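Print this page | E-mail this page

Progress report: fit-out of the Clelville practice room
Prepared for Trendex, March 17, 2018

Work on the room continued through the period. The main fixtures are in place and the room is in daily use. Spending to date on small fittings is 990, inside the approved line.
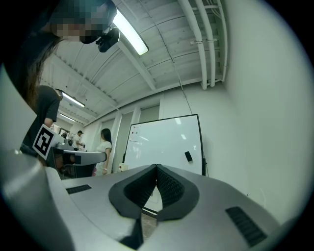
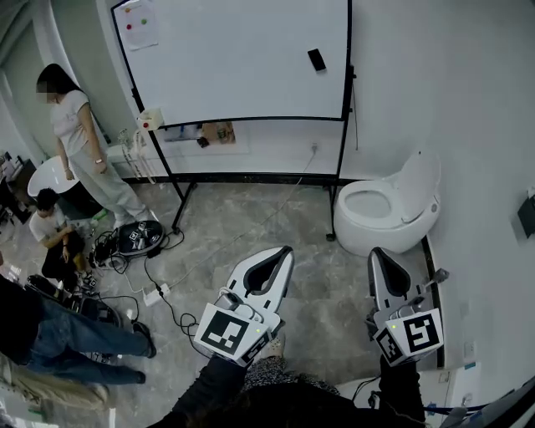

Whiteboard. The board is mounted on a black metal rolling frame, so it can be moved when the wall behind it is needed. It replaces the fixed panel in the February plan.

Toilet area. The egg-shaped unit stands against the white wall, with a dark dispenser mounted above it. Bilgin has quoted for a second dispenser – delivery is 3 weeks from order. No order has been placed.

Floor. The marbled gray finish was kept. Candano inspected the joints and asked for 4 to be resealed. Two are done.

Furniture. The round white table stays. A request for 8 stacking chairs is still open and is carried over to the next period.

Power. The cord to the wall outlet behind the board will be run in a cover strip along the ledge. Parts are on hand.

Next period: finish the joints, fit the cover strip, decide on the chairs. No change to the end date is requested.

Comments

clel_facilities: Is the cover strip the flat type or the half-round? We stock both.

rm4user: Chairs please. Standing through a full afternoon is too much.

northstair: The February plan linked on the old page no longer opens.

Print this page | E-mail this page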